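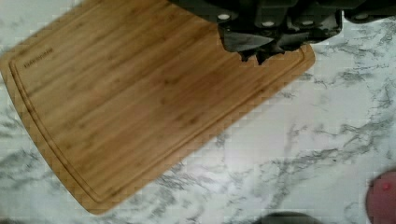 3.2 Setting up the kitchen cell

The cell was handed over to us in September with the arm already bolted down and no written record of its settings. The first job was therefore to bring it to a known state before any trial for the Plidach project was run. Unathi Mthembu wrote the checklist and I carried out the work.

The worktop was used as the height reference. The gripper was closed, brought down at slow speed over the worktop and stopped by hand when a paper strip placed under the fingertips began to drag. This height was stored as zero. The same was done over the bamboo cutting board, and the difference between the two was entered as the board thickness. The step was repeated at the other end of the board, as a tilt in the mounting would show up as a different reading. The two readings differed by 2 mm, so the base bolts were slackened, shimmed and tightened again in a cross pattern.
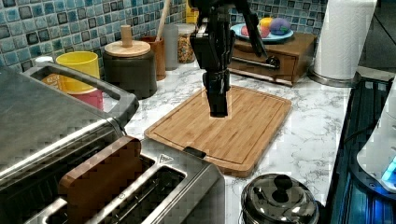
A hover point was then stored above the board, with the fingers closed and pointing straight down. Every trial starts and ends here. Moves from the hover point to the drawer box are made at reduced speed -- the plate on top of the box is the first thing the arm would meet if the height were wrong.

3.3 Routine care

The finger pads are wiped before each session and checked for play by hand. The two pad screws on each finger are marked with a paint line so that any turning can be seen without a tool. The joint covers are removed every 1000 cycles and the cable run is checked for rubbing.

One fault was found during the period. At cycle 11 of the second batch the gripper stopped short of fully closed and the Lavura controller reported a position error. The cause was a connector not pushed home at the wrist. It was reseated, a cable tie was added on the arm side, and the zero height was taken again before work went on. The fault has not come back. Spare pads are kept in the drawer marked Sezer, together with the shims left over from 3.2.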